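An afternoon at the Bianchini open day
29 Oct 2018

We got there far too early, as usual, and had to wait in the car park with a flask of tea while they put the signs out. Solange Gosselin had told me to bring a jumper and I am very glad I listened! Bianchini store and pack frozen food for small makers all over the valley, mostly peas, berries and pasta, and once a year they open the doors to anyone who has put their name down. I had tried in April and been told the list wasn't open yet, so I'd been looking forward to this for months.

You sign in at the front desk, get a badge and a pair of blue overshoes, and then you're split into groups. Ours was led by Primo Farina, who has worked there since the building had one cold room and a single van. He talks fast and walks faster. The first stop was the loading bay, where a lorry was backing up to the rubber seals, and he made us stand and feel the draught change as the trailer closed the gap. I could have watched that all day.

Then the big store. You go in through a small room with a door at each end, and the second one won't open until the first has shut behind you. The cold gets you in the nose first. They let us stay two minutes by the clock, which was plenty for my friend Ada and nowhere near enough for me (I wanted to see the end of the aisle). The racks go up to a height that made me hold on to the rail, and there is room for 1102 pallets. Primo showed us how each one gets a ticket with the day it came in, so the oldest goes out first. The floor is heated from underneath, by the way. If it weren't, the ground below would freeze and push the whole slab up. I had never once thought about that and I've been telling everybody since.

After the cold store we had soup, very welcome, and a slice of something with blackcurrants in it. The queue was long but cheerful. I got talking to a couple who keep bees and had come for the berries talk, and we nearly missed our next slot.
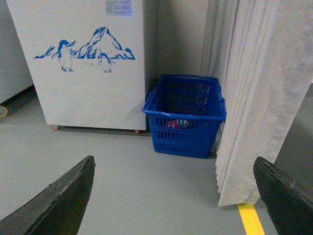
The part I had really come for was the small appliances, as my mother's old chest freezer is on its last legs and I'm the one who has to find her a new one. Ermanno Marras looks after this side and he was a joy to listen to. He has strong views on door seals. Shut a strip of paper in the door, he says, and pull: if it slides out easily, the seal is tired. He also likes anything you can roll away from the wall to clean behind, and I must say the upright one with the little red wheels won me over completely. I'd have it for the two penguins and the blue mountain on the front alone, and my mother would too. He was good on defrosting as well, and told us off for using knives on the ice. A bowl of hot water, door open, towels down, and patience.

Last came the label room, a bit of an odd one to finish on, but I enjoyed it. A roll holds 1000 labels and they are printed on a glue that still grips in the cold. Lino Piras let the children stick a few on their sleeves and there was a great deal of shrieking.

A few notes if you're going next time. Put your name down as soon as the list opens. Wear proper socks. The car park fills up, but there's space along the lane by the chapel, five minutes on foot. The tour takes a good part of the afternoon and there are stairs up to the label room, though they'll take you round by the goods lift if you ask at the desk. Soup was free, cake was by donation.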